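Robots at Work - What Changes for the People?

Kids' page, September

Lots of grown-ups work with machines. Cars get welded by robots, parcels get sorted by robots. So what happens to the people when a new robot turns up at work? Good question! Quick answer: some jobs go away, some jobs change, and some are brand new.

Let's start with a new one. Robot teacher!

A robot arm doesn't know how to pick up a box. Not at first. You and me, we learned it as babies, by grabbing stuff and dropping it. A robot needs to be shown. So a person holds a gripper - a kind of robot hand with a handle - and does the job with it. A computer keeps a record of every move. 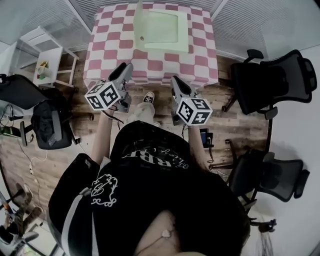
One gripper for each hand. The blocky black-and-white squares help a computer tell where each hand is.

How many times do you have to show a robot? LOTS. At Cenumeck, a packing company in Stollholm, the team recorded 2000 tries for one job: lift a tray, put it in a box. Same tray, same box. Some of the workers said it was the dullest month ever. Others liked it becuase you get to sit down between turns.

Mistakes get sorted too. Out of the first 1010 tries, 85 were thrown out. Too fast, too wobbly, somebody sneezed.

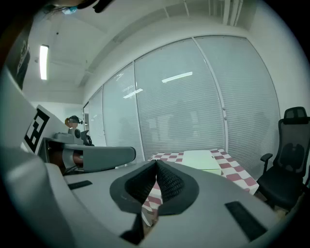
Two black fingers, close up. The pads inside have a mesh texture.

Now the robot part. Cenumeck named theirs Kos. Kos does the lifting at the end of the packing line, 336 trays every shift. Before Kos, people did that. Bend, lift, turn, all day. Sore backs, sore wrists.

And the people? Two of them moved over to checking - they look for cracked trays and wrong labels. One fixes Kos when it gets stuck (a lot, at the start). One went to work at Cokevell, the warehouse across the river, as there was less packing to do. That part is sad and you should know it happens. Machines can take work away from people, and its fair to ask the boss about that before the machine comes.

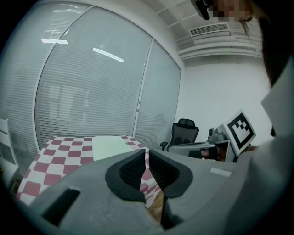

Robots are bad at surprises. Shiny things, squishy things, thin things, all tricky. Kos once spent a whole morning trying to pick up a shadow. Think about something flat and pale lying on a checkered tablecloth, like the one past the black finger pads. Your eyes go right to it. A robot has to work out which bits are cloth and which bits are the thing, and then how to get a finger under the edge. So people at Cenumeck still do the odd jobs, and they can hit the big red stop button any time they want.

Try it at home! Two spoons, one in each hand. Now pick up a playing card off the table. No fingers alowed. Count how many tries it takes, then ask a grown-up what part of their job they'd give to a robot - and what part they'd keep.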